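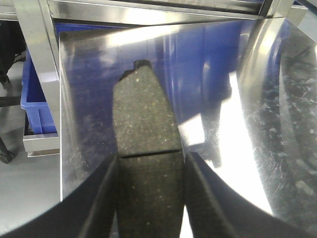 Irndale's household recycling site will take used brake pads from home mechanics from January, after a three-month trial at the Kudham depot brought in more than staff there had planned for. Pads have until now gone into general waste, or been left beside the scrap metal skip by people who weren't sure where they belonged. They are awkward to sort by eye. The friction face is dark grey and speckled with paler grains, with a groove across the middle, and a pad that still has its groove may have been taken off long before it was worn out. Pads like that will be kept apart from the rest and weighed separately.

The depot collected 315 kilograms during the trial, most of it from people who service their own cars at weekends. A further 128 kilograms came from two small garages in Broltholm, which had asked to join in halfway through. Garages will have to register before they can use the Irndale site, but residents can turn up with pads during normal opening hours.

Marit Amundsen, who manages both sites, said the main problem had been pads arriving loose in carrier bags, mixed with oily rags, old clips and sometimes a whole caliper.

"We'd like them in a box or a tub with a lid, and nothing else in with them," she said. "Please don't brush them down or blow the dust off first. Leave them as they came off the car."

Brake shoes from drum brakes will be accepted as well. Discs should still go in the scrap metal skip, and brake fluid must be handed to a member of staff in a sealed container. Anyone who thinks their pads may be from a car old enough to have asbestos linings is asked to ring the site before setting out. Those have to be double-bagged and are taken by appointment only.

The pads will be sent to Calvo, a metals firm, which separates the steel backing plates from the friction material. The plates are melted down. Shivam Rawat, the firm's yard manager, said the friction material was harder to place and that most of it was still going to landfill, although a trial using it as a filler was under way.

Calvo has agreed to take up to 2000 kilograms in the first year at no charge to the council. The arrangement will be looked at again after that.

The collection tub will be next to the car battery cage, on the left past the weighbridge.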